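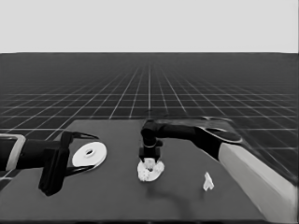

Inderitz season two: did they break Arko?

pale_lantern wrote:
I finished the second season on Saturday and I would like to hear what other people think, because my brother and I cannot agree on it. For me the first season was one of the best computer-animated series for older children, and also for adults who are patient. Arko was a coward who learned to be a bit less of a coward, very slowly, and the series let him fail. Now he is suddenly giving speeches. In the second episode he stands in front of the whole harbour and everybody listens to him. When did this happen? I watched the end of season one again to see if I had missed something, and I had not.

Also, is it true that Cyrill Nägeli did not write any of the new episodes? His name was on all my favourite ones.

tramstop_mila wrote:
His name is still in the credits, but only as "story by". Séverine Guérin is the head writer now. I do not think it is bad. It is another kind of series. She writes dialogue much better than he did, and if you go back to the first season you will notice how often the characters explain the plot to each other on the stairs.

About Arko I disagree with you. There are months between the seasons, they say so when the boat comes back. He grew up a little while we were not looking.
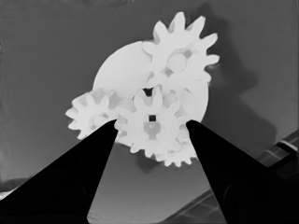

What I miss more is the quiet. There was an episode where Demura repaired the clock of the lighthouse and almost no word was spoken for the first half. I have shown it to friends who never watch cartoons, and they were sitting completely still. In the new season there is music under everything.

oldreel wrote:
"He grew up while we were not looking" is what people say when the writers have skipped the difficult part. Sorry. If the growing up was the story, then I want to see it.

I agree about the music. In the finale I had to put on the subtitles in my own language to follow Demura, although I hear her voice well in the older episodes.

pale_lantern wrote:
Yes, the clock episode! That one was Nägeli, I am quite sure. My brother says it is boring, so now you know what I live with.

tramstop_mila wrote:
oldreel, fair point about skipping, but then you should be angry with season one too. We never saw how Demura lost the ship. We got it in two sentences and it was stronger like this.

oldreel wrote:
Demura is a side character at that moment. Arko is the one we follow. It is not the same thing.

kvass_and_biscuits wrote:
May I say something about how it looks? I have the feeling that half of the complaints about the writing are in truth complaints about the pictures. 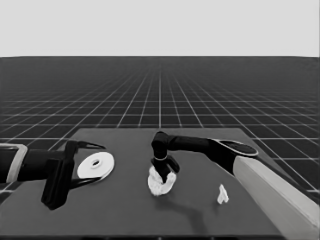
The first season had a small town with crooked houses, and you could always tell where a person was standing and how far it was to the water. In the new one they go to the dream world in nearly every episode, and I find it empty. A dark floor with thin white grid lines, a pale sky with nothing in it and a horizon as straight as a ruler: I can get this from any 3D program before I have made anything. If a hero makes a big speech in such a place, of course it sounds hollow. Put the same speech on the fish market, with people who are pushing and coughing, and maybe pale_lantern would believe it.

tramstop_mila wrote:
But the harbour speech is not in the dream world. It has a crowd, and they complained about that one first.

kvass_and_biscuits wrote:
You are right, I mixed it up with the speech to the Chatzigeorgiou sisters. That one is in the dream world and it is the worse of the two. I still think the empty places make everything colder.

oldreel wrote:
I like the empty places, to be fair. When the elder sister walks away and only becomes smaller and smaller, with nothing to hide behind, it frightened me more than the monster did. A dream does not need a fish market.

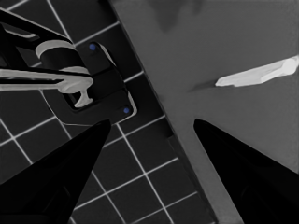 My trouble is that they go there too often. Once in a season it would be an event. By the middle I was waiting for them to wake up so that the plot could continue, and I think this is also why Arko has no time to change. Three episodes could be taken out and you would lose nothing except one good joke about the soup.

pale_lantern wrote:
The soup joke must stay.

I watched the harbour speech again after reading all this. I noticed that his hands are under his coat the whole time, as in season one when he was afraid. So perhaps he is still our Arko and I was too quick. I still want to know what happened on the boat.

tramstop_mila wrote:
I did not see the hands! Now I have to watch it again too. If there is a third season I hope they give one episode back to Nägeli and let Guérin correct the stairs.

oldreel wrote:
On that we can agree. Less music, please.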